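The Small Kitchen at Momstead, Gallery

Text by Anong Wiriya, 10/11/2019

Momstead is the shared kitchen on the ground floor of the Trinlow building. We have changed many of the appliances in the room. The full archive of the house has already 2,683 pictures, which you can find under Trinlow, Rooms.

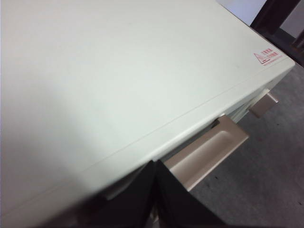

Pale cabinet with two tan handles and a small red warning label on top.

Please read a label before you put anything on a surface like this one. Nipon Phuthong is preparing English translations for all the labels in the kitchen, and he hopes to finish in December.

The toaster oven is white, with a brown handle and knobs in the same color. It is good for bread and for small dishes.
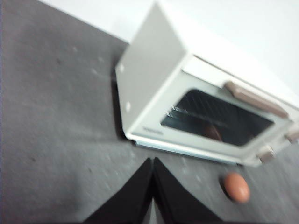
After baking, please leave the door open for three minutes and take the crumbs out with the dry brush. The rack can be washed in the sink with normal soap.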